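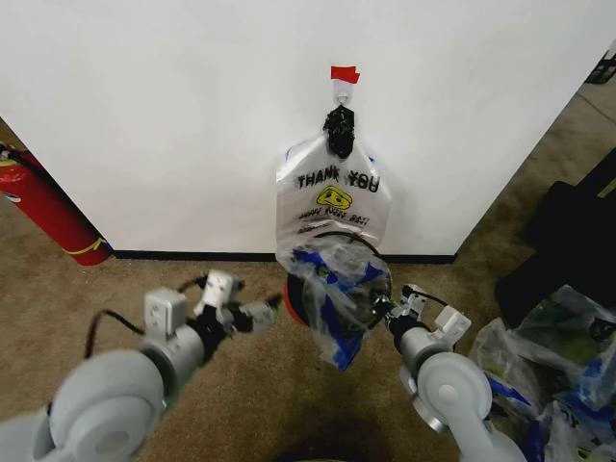
Progress report to the Tevitz fund, second period

Hello again, and thanks for the quick note after the last report. You asked for fewer tables and more about what it's like in the lab, so I'm taking you at your word. The tables are in the attachment if you miss them. Most of this one is about the open day, because that ate most of November and it's also where I learned the most.

Quick status first. Kunik, the two-armed setup you're paying for, is working most days. The bag task is the main thing we're on now: pick up a thin plastic shopping bag, get hold of it well enough to do something with it, and don't tear it. Plastic bags were my idea and I've had some regrets! They fold and stick to themselves, clear ones more than the rest, and a bag never sits the same way twice. But that was the argument in the proposal (things that flop around are where home and store robots get stuck), and I still believe it.

So, the open day. The Skesus building has held one since 2008, and every group on our floor takes part. In other years I've put up a poster and stood next to it. This time I wanted people to see the thing moving, with real bags, and with no hidden second table where the good results get made. We had 86 people come through, which for our end of the hallway is a crowd. A lot of them were families from Lūse, just down the road, plus a few people who run small stores and two who handle packing at a grocery warehouse. I talked to the warehouse people for so long that my coffee grew a skin.

We worked low down, with the bags by the wall and more of them heaped on the carpet off to the right. I'd planned on a proper table with a clean white top, and then we tried it the night before and decided against. At floor level the kids could see, for one thing, and the grown-ups stopped leaning on the furniture. The arms reach that low without trouble. I did spend the next day with sore knees from crouching to reset everything, so put that down under lessons learned.

The one everybody liked was the white THANK YOU bag with the yellow smiley face. It hung on the wall from a clip on a little hook, with its bottom half all crumpled up the way those bags get, and children kept waving at it. I'd picked it out of a kitchen drawer for its bold black letters, thinking it would be easy for visitors to tell apart from the clear bags with the printing on them. It worked almost too well. One boy wanted to know if the robot was being polite.

What did the demo show? Mostly grasping by the edge. One gripper takes the side of a bag and holds on while the other one waits open for its turn. It sounds like very little when I write it down, and I could see some visitors thinking the same for the first minute. Then I'd hand them a bag and ask them to pick up one layer of it using two fingers and no feel, and they'd come around pretty fast. I'm going to keep doing that at every visit from now on - it explains the project better than any slide I own.

It didn't all go smoothly. The morning was good and the early afternoon was bad. Around lunch the grasps started slipping, and I spent far too long blaming the software before I noticed that the sun had come round and the clear bags were throwing glare. We pulled the blind down and things picked up. I should have caught that sooner, but we had never run at that hour with the blind up. It's now on the checklist, and I'd also like to record a batch of runs in bad light on purpose so the system has seen some.

We also had one proper stop. A cable on the left side looked to me like it was getting too close to a joint, so I hit pause in front of a full group and moved it. No harm done, and I think people trusted us more after that than before. I've ordered better cable guides. Until they come I'm checking the routing by hand before each session, which takes a couple of minutes and is very dull.

The questions were great. The store people wanted to know about speed (slow, I told them, slower than you'd stand for) and whether it could open a bag at the till. Not yet, but that's the next step in the plan and it was nice to hear somebody ask for it without being prompted. The warehouse pair were much more interested in sorting used bags for recycling, which isn't in the proposal at all. I'd like to talk with you about that. I don't want to wander off from what you funded, but a small side test would cost us next to nothing, given how many bags we already have lying around the place.

On money: the open day cost 1650 in total, inside the outreach line. Most of that went on the printed handouts and the second evening of lab time, and the rest on snacks, of which there were none left by three o'clock. The cable guides come out of the maintenance line and won't push it over. I'm not asking for anything extra this period.

On timing, I'm 2 weeks behind where I said I'd be. One of those went to preparing the open day and the other to redoing a set of runs I'd recorded with the camera settings wrong (my fault, and fixed now). I can make up one of the weeks by running shorter sessions more often. The other I'd rather spend than hurry, if that's all right with you, and it doesn't move the final date.

Coming up next: more edge grasps with the clear bags, the bad-light batch, and a first try at getting both grippers onto the same bag and pulling it open. I'm looking forward to that one a lot, and I expect to rip a good many bags along the way.

You said somebody from the fund might like to come by. Please do! Mornings are best, at least until the bad-light runs are done. Wear something you don't mind kneeling in, and if you have a drawer full of old shopping bags at home, bring those along too.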